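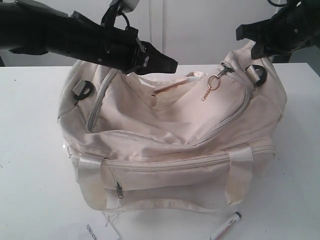
Annick Lecomte wanted it written down first that we should stop buying bags before we agree on what goes in them. Fair enough, Annick, it's down.

Bag meeting, Festinix weekend, 2021-09-29

Present: Annick, Aurélien Jacquet, Benier, Coste and me (taking notes, badly, with a cup of tea in the other hand).
Apologies: none received.

1. Last minutes
The June minutes were read and passed. Coste says I spelled Uritance wrong all the way through. Fixed now.

2. Which bag
We went with the cream duffel. I was all for it – it lies down nicely on a table and it's soft enough to shove under a seat. Aurélien would have liked navy on account of mud, and he's probably right, but the cream got the vote. We need 100 for the weekend and Uritance has quoted us for that number. Benier asked if the price includes delivery. I didn't know. I'll ring and ask.

3. Packing
This took most of the evening! Towel goes at the bottom, then the rain poncho, then the water bottle on its side, and the program last so people find it when they open the zip. Annick tried it at home with her own towel and said it all fits if you roll the towel and don't fold it.

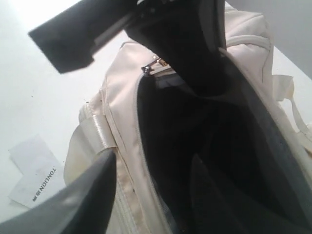 Coste wondered whether we could squeeze in a second towel and was told no by pretty much everyone. Snacks are to be handed out at the gate, as last year's muesli bars ended up as crumbs in the corners. The dark lining is a good colour for hiding that sort of thing, but still.

4. Labels
Name tags will be tied to the handles. Benier has 346 blank tags left over in her garage, so we're not buying any more. Two people to write them out, and Aurélien has the neatest printing, so that's him and whoever sits next to him.

5. Packing night
My place, both leaves of the table out. Please bring scissors. We'll start at 9 in the morning if the evening doesn't suit Coste – she's checking her shifts.

6. Other business
Annick still has my casserole dish.

To do: me, delivery price. Coste, shifts. Benier, tags.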